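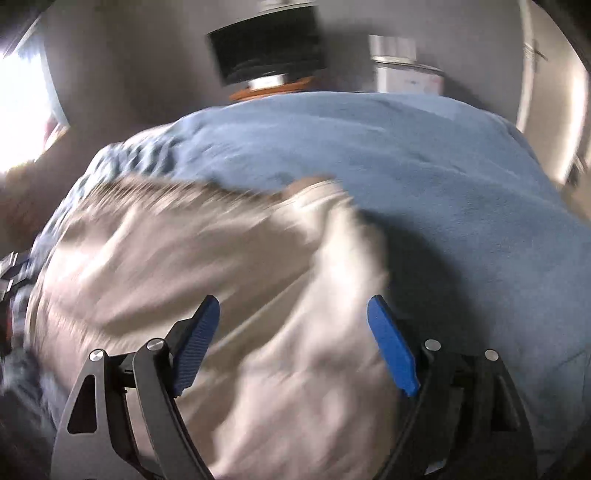 White cloth and the blue blanket, guest bed

Thread: Cotton blanket pilling and going stiff, line dry or tumble?
Board: Laundry and Linens

saskia_pearce
Posted 28 May 2022
I have a big blue cotton blanket on the guest bed, a Hullora, bought in December. It has been washed four times. The first two washes it came out fine. After the third it had small pills all over one side and after the fourth it feels stiff, like a towel that has been hung in the sun. The white sheets go in a separate load and have no problem at all, they are softer now than when I bought them.

What I do: warm wash, normal cycle, regular liquid detergent, one cap of softener, then outside on the line. We are in Ternthorpe and the water is hard. The tag says machine wash and tumble low, but our dryer is small and the blanket comes out of it damp in the middle and hot on the outside.

Is this the blanket or is it me? I'd like to get a few years out of it. I also have a second one in the closet still in the bag, and I can return it if they're all like this.

Saskia Pearce

dobbin_hill
Stop using the softener. It coats cotton and the coating builds up. With hard water it gets worse because you have minerals in there as well. Run it once with no detergent and a cup of white vinegar in the rinse and see how it feels.

Pilling is a different problem. That comes from rubbing. If you have the blanket in with anything that has zippers or rough seams, take those out.

marl_and_wool
Disagree on the vinegar. I did that for two years and the rubber door seal on my washer went soft and started to leak. The repair man told me to quit. Use a water softening powder in the main wash if your water is hard. It costs a little more but it goes after the real problem.

Agree about the fabric softener.

dobbin_hill
A cup now and then won't hurt a seal. I've had the same washer for 11 years.

marl_and_wool
Well, mine leaked, and I paid for the part. She can decide.

quiltrack
How full is the drum? A full size blanket takes up a lot of room once it is wet, and if it can't move it just grinds against itself in the same place. That would explain pills on one side only. I take mine to the laundromat and use the big front loader. Two or three trips a year.

saskia_pearce
It is pretty full. I have to push it down to close the lid. I never thought about that because it goes in easily enough dry.

No zippers. I wash it alone.

quiltrack
Then that is most of your pilling right there. Lid closing doesn't mean it fits.

pantry_moth
I have two of the Hullora ones and one from Wunano. The Hullora pilled in the first year and then stopped. I went over it once with a fabric shaver, took up to 41 minutes on the worst side, and it has been fine since then. The Wunano never pilled but it's thinner and the hem came loose at one corner. So pick which one you'd rather deal with. I would not return the second one.

gatepost
I would return it. A blanket that pills after four washes has short fibers in it and you can't wash your way out of that. The shaver takes off the pills, but each time you do it you are also taking off some of the blanket. I had one go thin enough to see the mattress through it.

pantry_moth
How many times did you shave it?

gatepost
Every month or so.

pantry_moth
That's a lot. Once or twice is all it needs.

linen_shelf
On the stiffness – line drying does that to cotton whatever detergent you use. There's no movement while it dries, so the fibers set flat. Two things that work for me:

Shake it hard before you hang it, and again when you take it down.
Take it off the line when it's nearly dry and give it ten minutes in the dryer on low. Even a small dryer can handle that since there is hardly any water left in it.

Fold it over two lines if you have them. Air gets in the middle and it doesn't get that hard crease.

dobbin_hill
Good advice. I do the ten minutes too. I would put in a couple of wool dryer balls.

marl_and_wool
The dryer balls do nothing in my experience except make noise. The rest I agree with.

linen_shelf
They help a bit with big things that ball up. For sheets I don't bother.

hobart_two
Slightly off topic, but is anyone using a cotton blanket straight on top with no spread? We do it in summer and I'm washing it far more often than I need to because the cat sleeps there. I've started keeping an old flat sheet over it in the daytime. The sheet goes in the wash every week and the blanket maybe once a season.

quiltrack
Same here. A sheet is a lot easier to wash than a blanket.

saskia_pearce
Update. I ran it at the laundromat with half the detergent, no softener, and an extra rinse. Did not use vinegar, only because I didn't have any. Hung it over two lines, brought it in nearly dry, and gave it ten minutes at home on low. It is a good deal softer. Not like new but I'm happy with it. The pills are still there, so I'll borrow my sister's shaver.

I'm keeping the second one in the bag for now. The return window is long enough that I can see how this one does over a couple more washes.

gatepost
Keep the receipt.

marl_and_wool
Glad it worked. Still get the softening powder, your washer will last longer too.

bexley_r
Does the extra rinse matter if you already cut the detergent in half? Trying to save water here.

linen_shelf
For a blanket, yes, I would keep it. For everyday loads I'd skip it.

23 replies – 1,221 views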